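Der letzte Wagen nach Skornance

Von Ludivine Gautier
19. Dezember 2019

Die Linie 110 fährt von Hartley über Tirnent nach Skornance, und wer sie zum ersten Mal nimmt, der steigt fast sicher an der falschen Haltestelle ein. Es gibt am Marktplatz von Hartley zwei Schilder mit der gleichen Nummer. Eines davon gilt nur in der Gegenrichtung. Ich habe dort im Regen gestanden und dem Bus nachgesehen, und eine Frau mit einer Einkaufstasche auf Rädern hat mir dann gesagt, dass der nächste in vier Stunden kommt.

Die Frau hieß Elsie Pearce. Sie wohnt in Tirnent, seit sie geheiratet hat, und sie kennt den Fahrplan auswendig, auch den alten. Früher, so erzählte sie mir unter dem Vordach der Apotheke, fuhr der Bus jede Stunde, am Samstag auch noch nach dem Kino. Dann jede zweite Stunde, dann ohne das Kino. Heute gibt es werktags zwei Fahrten in jede Richtung, eine am Morgen und eine am Nachmittag. Am Sonntag keine.

Ich komme aus einem Land, in dem man über die Eisenbahn sehr gerne und sehr lange spricht. Über den Bus spricht man dort wenig. Der Bus ist für die Schüler und für die Alten, und wer ein Auto kaufen kann, kauft ein Auto. In Hartley ist es ähnlich. Trotzdem habe ich in den Wochen, die ich für diesen Text auf der Strecke verbracht habe, kaum ein Gespräch gehabt, in dem der 110er nicht vorkam. Man verabredet sich nach ihm. Der Zahnarzt in Hartley hält am Vormittag Termine frei, die nur für Patienten aus Skornance gedacht sind, und der Friseur wäscht schneller, wenn jemand auf die Uhr schaut.
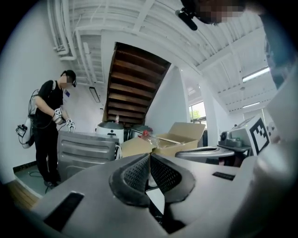
Mit schwarzer Kappe und weißem Traggestell, leicht nach vorn gebeugt.

Clive Bainbridge fährt den Nachmittagsbus. Er ist ein ruhiger Mann, der während der Fahrt nicht spricht und in der Wendeschleife von Skornance dafür umso mehr. Dort hat er eine Pause, zwanzig Minuten laut Dienstplan, meistens weniger. Er trinkt Tee aus dem Deckel seiner Thermosflasche und zeigt mir die Stelle, an der die Straße vor zwei Wintern abgerutscht ist. Damals musste der Bus oben am Friedhof halten, und die Leute gingen den Rest zu Fuß hinunter, mit allem, was sie in der Stadt gekauft hatten. Einmal war eine Matratze dabei. Sie gehörte einem jungen Paar, das inzwischen wieder weggezogen ist.

Ich frage ihn, ob der Bus sich rechnet. Er sieht mich an, als hätte ich gefragt, ob das Meer sich rechnet, und schraubt den Deckel wieder auf die Flasche.

Natürlich rechnet jemand. Das Unternehmen heißt Plusdale und hat seinen Sitz in Hartley, hinter dem Güterbahnhof, in einem Gebäude aus gelbem Backstein. Gemma Lightfoot macht dort die Fahrpläne. Sie hat mir einen ganzen Vormittag gegeben und keine meiner Fragen abgelehnt, auch die unhöflichen nicht. Auf ihrem Tisch lag der Plan für das nächste Jahr, mit Bleistift geschrieben. Sie macht den ersten Entwurf immer mit Bleistift, das Programm kommt später.

Das Problem der Linie, hat sie mir erklärt, ist der Umweg über Tirnent. Die Straße dorthin geht vom Tal weg, steigt an, dreht zweimal und kommt fast an derselben Stelle wieder zurück. Ohne Tirnent könnte ein einziger Wagen am Tag eine Fahrt mehr machen. Mit Tirnent geht es nicht auf. Das Dorf hat über 400 Einwohner, Skornance hat weniger, aber Skornance hat den Strand und im Sommer die Gäste. Seit Juni liegt deshalb ein Vorschlag vor, nach dem der Bus nur noch auf Bestellung den Berg hinauffährt. Man müsste am Vorabend anrufen.

Elsie Pearce findet diesen Vorschlag beleidigend. Das Wort hat sie selbst gewählt, und sie hat es zweimal gesagt. Wenn sie am Vorabend wüsste, ob sie am Morgen in die Stadt will, sagte sie, dann wäre sie ein anderer Mensch. Ihr Nachbar Dean Staniforth sieht es gelassener. Er hat früher in der Molkerei gearbeitet und ist jeden Tag um fünf Uhr mit dem Fahrrad hinuntergefahren, bei jedem Wetter. Den Bus nimmt er heute nur für den Rückweg. Das Fahrrad kommt dann nach vorne neben den Fahrer, was eigentlich verboten ist.
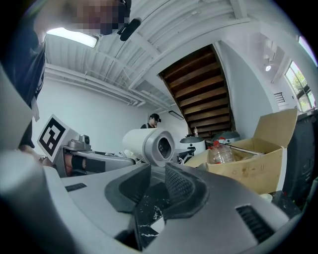

Redaktion Land und Leute | Reportage

Man kann solche Geschichten leicht zu traurig erzählen. Ich habe mehrere Artikel über das Verschwinden der kleinen Buslinien gelesen, und fast alle beginnen mit einer leeren Haltestelle im Nebel. Der Nachmittagsbus, den ich kenne, ist aber ziemlich laut. Hinten sitzen die Schüler und essen etwas, das nach Essig riecht. In der Mitte sitzen die Frauen vom Wochenmarkt, und vorne rechts sitzt immer derselbe Herr mit einer Zeitung, die er erst aufschlägt, wenn wir die Brücke passiert haben. Bis zur Brücke gibt es Schlaglöcher.

Auf dieser Fahrt habe ich auch viel von dem Englisch gelernt, das in meinen Kursen nicht vorkam. Zum Beispiel sagt man auf der Linie nicht, dass man aussteigt. Man sagt „das bin ich“, steht auf und geht nach vorne. Clive Bainbridge hält dann, ob dort ein Schild steht oder nicht. Beim Hof unter dem Steinbruch hält er auch ohne Fahrgast, und er hat eine Tüte mit Brot für den Bauern dabei. Als ich ihn fragte, wie lange er das schon macht, musste er nachdenken. Der Bauer, dem er die erste Tüte gebracht hatte, war der Vater des heutigen.

Über den Vorschlag soll im neuen Jahr entschieden werden. Gemma Lightfoot hat inzwischen eine zweite Fassung gezeichnet, in der der Morgenbus wie bisher über Tirnent fährt und nur der Nachmittagsbus bestellt werden muss. Sie ist damit nicht zufrieden. Die Schüler müssten dann nämlich jeden Tag anrufen oder eines der Kinder für alle, und was geschieht, wenn dieses Kind krank ist? Sie hat die Frage mit Bleistift an den Rand geschrieben und darunter einen Strich gezogen.

Meine letzte Fahrt war an einem Tag, an dem es schon vor vier Uhr dunkel wurde. Ich stand diesmal auf der richtigen Seite des Marktplatzes. Elsie Pearce kam mit ihrer Tasche, setzte sich neben mich und fragte, ob ich auch über die beiden Schilder schreiben werde. Ich habe es ihr versprochen. In Tirnent sagte sie „das bin ich“ und stieg aus, und wir fuhren weiter hinunter nach Skornance, drei Fahrgäste und das Brot.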